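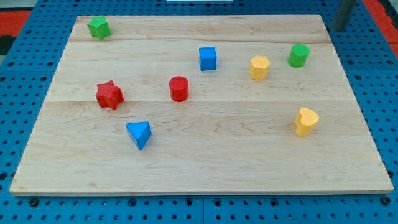 Workshop Notes, Issue 50

Home Tips Tools Storage Back issues

4 min read

Budgeting for a small sorting arm

Most first budgets for a bench robot cover the arm and stop there. The arm is usually the easiest line to fill in. Gion Marti planned the Warkulside bench on paper before asking for a single quote, and his order of work is worth copying.

Start with the parts. Write down every shape the gripper has to hold. Cubes and cylinders suit plain parallel jaws. Stars, hearts and triangular prisms offer fewer flat faces, so try them by hand with a pair of flat-jawed pliers first. If the pliers slip, put a second set of fingers in the budget.

Buy the work surface before the arm. A perforated base lets you move fixtures without drilling. A wooden board on top is cheap to replace, but pale maple sits close to yellow for some cameras. Test your lightest part on it under the lamp you plan to use.

Leave bare board in front. Parts need somewhere to go, and an arm that reaches the far edge may fold up badly close in. Ask the seller for minimum reach as well as maximum. Thaler lists both on its quote form; Sovska sends the minimum on request.

Sample figures for a bench with a ceiling of $1000, arm excluded:

Base and fasteners: $130
Spare fingers, 2 sets: $50 per set
Camera, mount and lamp: get quotes before fixing a number
Cables and emergency stop: same

Hold back whatever is left until the first month of running is over. Flurina Zürcher spent hers on a lamp in October - the old one threw hard shadows beside every block.

Check bolt heads against the travel of the arm. Low-profile heads cost little more. Recheck clearance after any change of fingers.

We use cookies to remember your reading preferences. Accept Settings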